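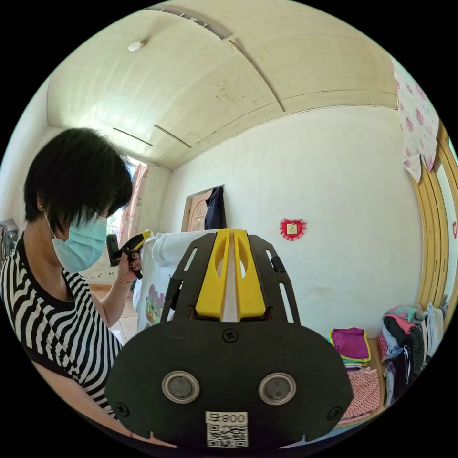

One reader of the January review wrote that the Udley throw had slid off the back of their chair within 5 minutes of anybody sitting down, and asked if the heavier Bretdale cover was any better. It is, with reservations.

Bretdale furniture cover, white, medium
Reviewed 10/8/21

The fabric is a plain-weave cotton, pre-shrunk, with a double-stitched hem. There are no ties or elastic. It stays put by weight and friction alone, and on a rounded top edge the drape settles well if the overhang is the same front and back. On a square-backed chair the corners stand out and need pinning.

I washed the cover 13 times at 40 degrees and measured it after each wash. Shrinkage was 5 mm on the long side, none on the short. Whiteness held up. Printed cloths laid over it did not transfer colour, although a damp Surdu tea towel left a faint pink mark that took two washes to remove.

Slippage on smooth upholstery was 35 mm over a working day — acceptable for a spare chair, irritating on one in constant use. The Drerberg equivalent moved less but creases badly and cannot be tumble dried.

Hem stitching: good. Opacity: fair, as dark upholstery shows through a single layer. Care label: too stiff, cut it off.

Recommended for rounded backs. For square ones, buy a fitted cover.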